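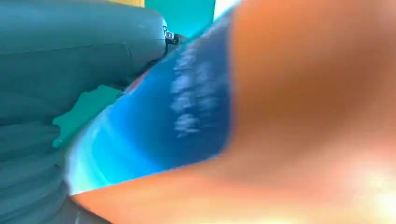

# Safe gap and speed for a two-finger gripper with a wrist camera when people share the bench?

**Estela Pereyra**

We run a small sorting cell at our workshop in Genville. One arm, two-finger gripper with soft finger covers, camera at the wrist. The photo at the top is from the wrist camera with the finger right up beside something blue and an orange item close on the other side. Nearly everything it handles is coloured plastic, shiny, no two pieces the same shape.

Up to now the arm has worked behind a fence. From September we'd like to take the fence down on one side so a person can top up the bench while it runs. The supplier (Pralen) says the arm is "collaborative" and has sent a certificate. My manager reads that as meaning we can just unbolt the fence.

What I need to know:

- Does the certificate cover us, or do we still need our own risk assessment?
- What do people do about the fingers? The covers are soft but there's a hard fitting near where the finger curves in.
- Is there a rule on how fast it can move with somebody in reach?
- Can I count the wrist camera as a safety device?

The arm is set to 395 mm/s at the moment. I'm in charge of the cell but I'm not a safety engineer, so plain words please.

---

**Arne Diekmann**

You still need your own risk assessment. The arm by itself is only part of the machine. What gets assessed is the arm plus the gripper plus whatever it's holding plus the bench plus the job. A collaborative arm carrying something with a sharp edge is a sharp edge moving about at chest height. Whoever puts the cell together takes on the integrator's job, and if you bolted it down yourselves, that's you.

The documents to get hold of are ISO 10218 parts 1 and 2, and ISO/TS 15066 for people working alongside robots. Check the edition before you pay. The 10218 standards were revised in 2025 and a lot of the collaborative material was brought into part 2. Your state or provincial regulator will also have its own rules on guarding, and those come first.

On the fingers, look at two separate things. One is being hit by them, the other is being caught between them. Soft covers help a bit with the first and do very little for the second. For the catching, go through every spot where the gap closes:

1. Between the two fingers.
2. Between a finger and the object.
3. Between the object and the bench or wall.
4. Where the finger narrows near the fitting, if a fingertip could go in.
5. Between the gripper body and the arm when the wrist folds right back.

Write down the grip force for each job. Plenty of people leave it at the factory setting. If 110 newtons isn't needed to hold a light plastic piece, turn it down and lock the setting behind a password.

Also check the covers at the start of every shift. Look for splits, and for places where the cover has slid along and bunched up. A cover that moves can leave the hard part bare, and it changes how the grip behaves. Put replacement in your maintenance plan by cycles or by hours, whichever your supplier gives. We go by cycles.

Speed: there isn't one number that suits every cell. If you rely on power and force limiting, the allowed speed comes from the contact limits for each body area and the moving mass, and then you measure it on your own bench with a proper force gauge. If you rely on keeping distance, it comes from stopping time and how quickly a person can walk up. Don't borrow somebody else's figure.

---

**Timo Wegener**

We've had ours open for over 268 shifts with no trouble. Turn it down to half speed, put yellow tape on the floor and tell everyone to keep their hands out. You can overthink this stuff.

---

**Ademir Magalhães**

Please don't go by tape and half speed. Half of an unchecked speed is still unchecked. Arne's answer is the one to follow.

I'll add the camera part, as he left it out. No, you can't count it. An ordinary wrist camera has no safety rating, so it can't be what stops the arm. There's a practical side too. At gripping distance, the picture is mostly your own finger and whatever is nearest, with blur and glare over the rest. Your photo is a fair sample: the orange thing takes up the whole right half and is washed almost white near the lower right corner. A hand coming in behind that wouldn't show.

Keep the camera for finding parts. For people, use a rated scanner or light curtain on the open side, wired to the safety inputs, with the reset button placed where the person pressing it can see the whole bench.

Our site in Cowie did the change in this order:

- Wrote the assessment with the fence still up, and had two of the bench staff in the room.
- Set and locked speed, grip force and work area.
- Measured contact force at the worst points and kept the printouts.
- Measured stopping time with the heaviest part in the gripper. The scanner distance came out at 1669 mm, well past where the tape had been.
- Trained people, including what to do if someone is pinched and the power is off.
- Took the fence down last.

That pinch point is worth asking Pralen about directly. Some grippers hold their grip when power is lost, so find out how yours is released by hand and put a label on it.

If you change the fingers, the parts or the layout later, go back and redo the sections it touches. Keep the old version on file with the date and who signed it.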